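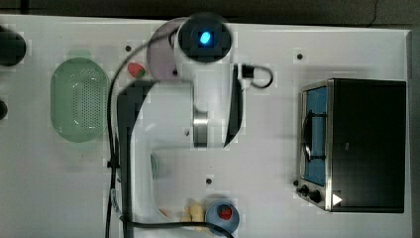 Gullis Household Services
1/11
A notice for members of our lending pantry. The fall review of shared kitchen items is under way, and this thread sets out what we are keeping, what we are retiring and how items should be returned. Please read to the end before writing to the desk.

Gullis Household Services
2/11
The lending pantry holds 2,622 items at present. Colanders, mixing bowls and serving dishes make up most of the loans. The storage space at our Danovau branch was planned for up to 3,000, and we do not intend to fill it.

Gullis Household Services
3/11
Colanders. The light green oval colander with the small tab handle remains on the list. Members ask for it by shape, as an oval fits across a narrow sink where a round one will not. It may be borrowed for 2 weeks and renewed once.

Gullis Household Services
4/11
Members returning any colander are asked to hold it up to a window first. Small holes collect seeds, rice starch and scraps of leaf. A soft brush worked from the outside clears most of them. Metal skewers and toothpicks should not be used on plastic, and scratched pieces will be withdrawn.

Gullis Household Services
5/11
Berries. Several members have asked whether strawberries should be rinsed with the leafy cap on or off. Our guidance is unchanged: rinse with the cap on, drain, then remove the cap. Fruit that is hulled first takes in water and softens quickly.

Gullis Household Services
6/11
Red fruit can stain pale plastic if it is left standing. Please do not store berries in a borrowed colander overnight. Where a stain has already set, a paste of baking soda and water may be applied for an hour and rinsed off. Bleach is not permitted on any pantry item.

Gullis Household Services
7/11
Bowls. Blue bowls are now shelved separately from white ones. The change was requested by Greer Matheson, who manages the Danovau desk, after a number of sets came back mixed. When you borrow a set, please check the colors against your loan slip before leaving the counter.

Gullis Household Services
8/11
White work surfaces. The care sheet for tabletops has been revised. Wipe fruit juice as soon as it falls, using a damp cloth and a drop of dish soap, and dry with a second cloth. Scouring powder dulls a white top and leaves it more likely to mark the next time. The revised sheet is available at both desks.

Gullis Household Services
9/11
Retired items. We are withdrawing 100 pieces this season, chiefly cracked storage tubs and lids without a matching base. They will be offered to members at no charge from the first week of November. The Åberg desk will handle collection, and requests cannot be taken by phone.

Gullis Household Services
10/11
Late returns. The grace period has been shortened from five days to three. Members who joined before 1 July 2019 keep the earlier terms until their next renewal. Réjean Gagnon is responsible for membership accounts and will answer written questions on this point.

Gullis Household Services
11/11
Donations of colanders, bowls and serving spoons are welcome at Åberg during desk hours. Items should be clean, dry and free of chips. We are unable to accept knives, nonstick pans or anything with a power cord. Donations left outside the door after closing cannot be entered in the register.

Gullis Household Services
Added to the thread above: we have been asked about the Flurkholm drop box. It remains open for lids and utensils only. Bowls and colanders must be handed in at a desk so that they can be checked against the loan slip.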